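Against the weekly roundup

Typing this fast before the kettle's done so forgive the state of it.

I've been reading link roundups for as long as there have been any. You know the sort. Ten great things from round the web. Seven ads we loved. The best of branded content, May edition. A line of chirpy intro, a thumbnail, a paragraph, then three dots and a "read more". I used to write one. 458 subscribers at its height, sent out at 6 in the morning from a kitchen in a flat with no heating to speak of. So I say this with some affection.

They're killing the thing they claim to love.

Start with the words. "Beautifully animated." "Heartwarming." "Will change how you see X." I went back through my own old issues last night and counted how often I'd used "gorgeous". 99 times. Ninety-nine! For things like a scrolling page about a mattress. A gorgeous mattress page. Half of those links are dead now and the other half go to a holding page, and my word for them is all that's left, which is a grim thought, since my word wasn't worth much.

Then the pace. A roundup has to come out whether or not anyone has made anything good. That's the deal. Some weeks there are two things worth sending and you need ten, so eight are filler, and you can't say so, because the filler came from people who might hire you. I never once wrote "this one's a bit dull". I should have. Gaétan Girard, who edited the Lamumeck letter when I was starting out, did it a few times and got angry emails from agencies and, as far as I could tell, more readers. He put out one issue with a single link in it and the words "thin week". Best issue he ever sent. I can still remember the link, a long page about tide tables with hand drawn charts, and I couldn't name you one thing from the issue before.

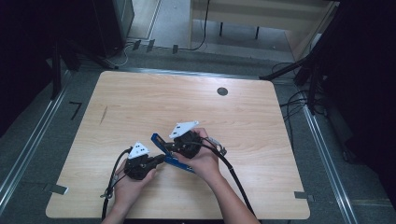 What a good web piece needs from the person passing it on is time. Half an hour, say. Open it on the laptop, then on the phone, find out if it falls over. Read to the bottom. Most curators don't and I know becuase I didn't. You skim the top screen, you grab the thumbnail, you write your two lines off the thumbnail. Which means the makers learn to build for the thumbnail. Of course they do. One plain object in a strong colour, something blue on a pale wood table, and it reads at any size, and the poor soul picking ten links at midnight will stop on it. Nothing wrong with blue things on tables. But I've seen whole projects where all the care went into that top picture and the rest was a template with the margins left as they came.

Xuân Tăng disagrees with me on this, loudly. Her line is that a roundup is a shop window and you don't ask a window to be a library. People glance, they pick one, they go in. If one person in fifty finds something they'd never have found, job done. And she's right that I found half of what I care about that way. The Turnik essays, the ones about night buses, I got from the bottom of somebody's list, slot nine, between a crisp advert and a quiz. I'd never have typed that in a search box. Who searches for night buses if they aren't waiting for one.

So fine. Windows. But a window gets dressed by someone who's been inside the shop.

The other thing, and this is the bit I get cross about, is sponsored stuff mixed in with no label or a label so pale you'd need a torch. Astik does this. I like Astik, I open it every time, and I still can't tell you which of the ten was paid for last time. I asked. I got a nice reply saying all picks are "picked with love". Well. Somebody's love has an invoice attached. If slot four is paid, write "paid" next to slot four, same size type as everything else. Readers won't run. Phúc Nông has done it at Annan from the first issue, plain word at the start of the line, and the last figure I saw from him was 4000 readers, for a letter about interactive maps, of all things. Nobody gets to 4000 on interactive maps by being shifty.

Money's the excuse I always hear. Curating doesn't pay, so you have to go fast, so you have to go wide. I had that excuse too. In my best month I made enough for 4 takeaway curries. But going faster didn't bring in more curries! It brought in more press releases. I'd open my inbox and there'd be sixty people calling me "a tastemaker", none of whom had read a word of it, and one of whom called me Steven. I am not a Steven.

What would I like then. Fewer links. Three is plenty. Tell me who made the thing, by name, not just the agency, there's always a person who drew it and a person who got it to load. Tell me how long it'll take me. Tell me what's wrong with it, there's always something, the sound comes on by itself or the ending's rushed. If you cried at your desk say so, and if you didn't then leave "moving" out of it. And if it's a thin week, send the thin week.

Kha Bạch read a draft of this and said I was describing a blog. Yes! Probably! I miss those. One person with odd taste and no schedule, going on about a page they'd spent the evening with. Tươi Lã still keeps one, no thumbnails at all, updated when she feels like it, and I've clicked every link she has put up for years. Some of them were awful. She'd said they were awful. I clicked anyway, to see.

Kettle's long done. I'll fix the typos tommorow, and the old archive goes back up as soon as I've been through it and taken out the gorgeouses.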